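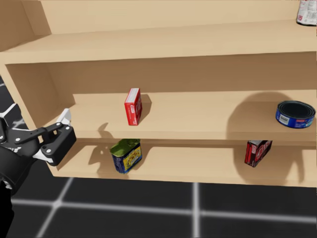 The practice shelf in the simulator, with one arm at the left.

I went to the Drurnik open day in January, mostly to see the shelf stocking demo. I've been reading about Cetau, their simulation setup, for a while, and this was the first time they let people from outside sit down with it. The drive took 90 minutes and I got there just after ten.

The demo room is on the second floor, past the cafeteria. They had 4 workstations running and a big screen on the wall for people who couldn't get a seat. Everything on the screens was simulated. The real arms are in another building and weren't part of the tour this time, which disappointed a few people in my group.

What they did have was groceries. A tan shelf unit, a floor of dark tiles with light lines between them, and cans and boxes standing or lying on the boards. The engineer giving the talk said the messy placement is on purpose. A can on its side is a different problem from a can standing up, and a store shelf has both by noon. 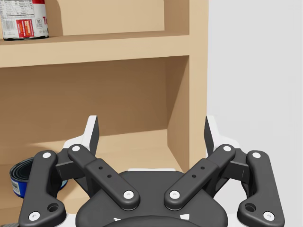

Most of the talk was about viewpoint. From a camera across the room you get the whole layout, but you can't judge the last inch. From behind the gripper you can judge the last inch and not much else. They switch between the two all day. I tried it for a while on the second workstation and kept losing track of which shelf I was facing — the boards are all the same color and there isn't much to go by.

The controls are two handles and a foot pedal. You get used to the handles quickly. I never got used to the pedal.

Somebody asked how many practice runs they do before they try a new item on the real arms. The answer was 600, down from a lot more last year. Another person asked about glass jars and was told to come back in the fall. 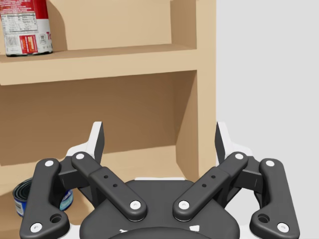 Trying it myself

My turn was on the luncheon meat can. It stands on the lower shelf and its top sits right under the edge of the board above, so coming in from above is no good. You have to come in low with the fingers open, one on each side, and watch where the shadow of the gripper falls. I found the shadow more useful than anything else on the screen. Once I started steering by it I did better.

I bumped the upper shelf twice. In the simulator that costs you nothing and they reset it with one key. The woman after me was much smoother than I was, and she said she had never used anything like it. 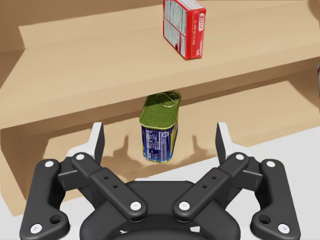
Getting there

Drurnik is in the Barroso business park, building 408. Park on the Sakby Street side, the front lot fills up early. Coffee is free, lunch is not. Sign up ahead of time if you want a seat at a workstation — walk-ins only got the big screen.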